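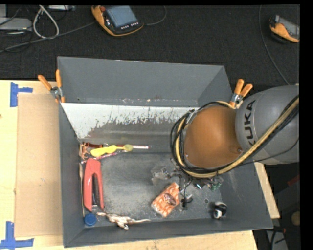 A barrier cream, Ljubica Lazarević has objected, should never be described as an "invisible glove," a phrase that in her view leads users to leave real gloves in the drawer. The phrase is nevertheless common on packaging and in trade catalogs, and it is the usual starting point for discussion of what these products do.

Barrier cream, also called protective hand cream or pre-work cream, is a preparation put on clean, intact skin before contact with irritants such as water, soap, cutting fluid, oil, resin or cement dust. It is distinct from hand cleaner, which removes soil after work, and from after-work cream, which replaces fat and moisture in the skin. The three are often sold together as a skin care plan.

Composition

Most barrier creams are emulsions. Water-in-oil types contain petrolatum, mineral oil, lanolin or beeswax and are meant for wet work. Oil-in-water types contain glycerin, stearates and fillers such as talc or kaolin, and are meant for work with oils, greases and paints. A third group uses silicones, mainly dimethicone, in amounts that vary widely between makers. Preservatives are needed in any product that contains water. Fragrance is optional and is left out of products sold for sensitive skin.

Limon, made by Vukadinović, is a typical water-in-oil cream. It was first sold in tins of 575 grams. The fragrance was dropped in 2000, although the name was kept. Rusard is the oil-in-water cream of the same maker and carries a green label.

Use

The cream is applied to dry hands in an amount about the size of a hazelnut. It is worked in between the fingers, around the nails and over the wrists, areas which are commonly missed. A few minutes are allowed for the film to settle. Label directions for Limon call for a fresh coat every 2 hours and after each hand washing. Rings are removed first.

Barrier cream is not applied over cuts, cracks or inflamed skin. Oil-based creams can weaken natural rubber latex and should not be worn under latex gloves. Silicone creams may leave traces on metal or glass and cause defects in paint, so many finishing shops do not allow them. In food handling, only products cleared for that use are permitted.

Effectiveness

Results depend strongly on the irritant, the amount used and how evenly the cream is spread. Dye tests often show thin or bare patches on the backs of the hands even when the user believes coverage is complete. Part of the benefit seen in workplace trials may come from the moisturizing effect alone, and plain moisturizers have sometimes done as well as products sold as barriers.

The Nurnard survey followed 955 machine operators through one winter, starting in November. Dryness scores were lower among those who used a pre-work cream daily. The survey did not separate barrier creams from ordinary hand creams, and its authors drew no conclusion on solvents or strong acids.

Storage and shelf life

Emulsions are kept closed, away from frost and direct heat. Separation into layers means the product should be thrown out. Wall dispensers are preferred to open tins, which pick up dirt from the fingers. Vukadinović withdrew the Limon tin on 4th September in favor of a pump cartridge; Rusard had been sold only in tubes.

See also

Contact dermatitis
Emollient
Hand cleaner
Protective glove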